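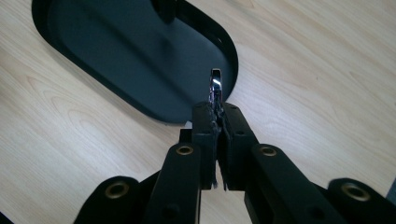

Key stand with a tray – any good?

guvska_lad
Posted 10/06/2020
Sick of hunting for keys every morning. Want one of those little stands, post in the middle, hooks on a bar, tray underneath for change. Bureo do one for 16 quid. Anyone got one? Does it tip over?

S. Idahosa
Had one since May. Tips if you put all the heavy stuff on one end. Otherwise fine. Tray scratches tho, coins mostly.

pandey_road
Waste of money imo. Nail in the wall. Done.

guvska_lad
Rented flat, no nails allowed. And the hall shelf is tiny so cant be wider than 36 cm.

Chukwuemeka Ogbonna
Mine's 2 years old and still going. Bought it for the hooks, use the tray more.
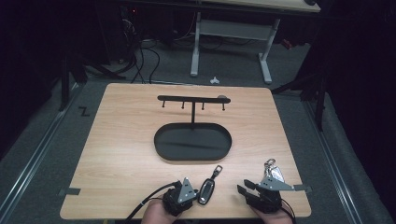

Weight is the thing to sort out first. Big bunch goes near the post, light ones on the ends. I'd look for a black one like this, four pegs under the bar and an oval tray with a low rim. Four is plenty unless you're a jailer. Car fob I just drop in the tray – too fat for the peg, kept sliding off.

pandey_road
Four pegs for one bloke? Still say nail.

S. Idahosa
Disagree about the fob. If it's got a loop put a split ring on it and hang it up, otherwise it ends up under the post and the reciepts.

Chukwuemeka Ogbonna
Tried that. Ring caught on the others. Each to their own.

tam_clultar
Felt pads under the base, 10 for a quid at the market. Stops it sliding when you grab keys in a rush.

guvska_lad
Good shout on the pads. Does the low rim keep coins in?

Chukwuemeka Ogbonna
Mostly. Not if you chuck them in from the door like my son does

guvska_lad
Ordering the Bureo one tonight then. Ta all

pandey_road
Command hooks. Last offer.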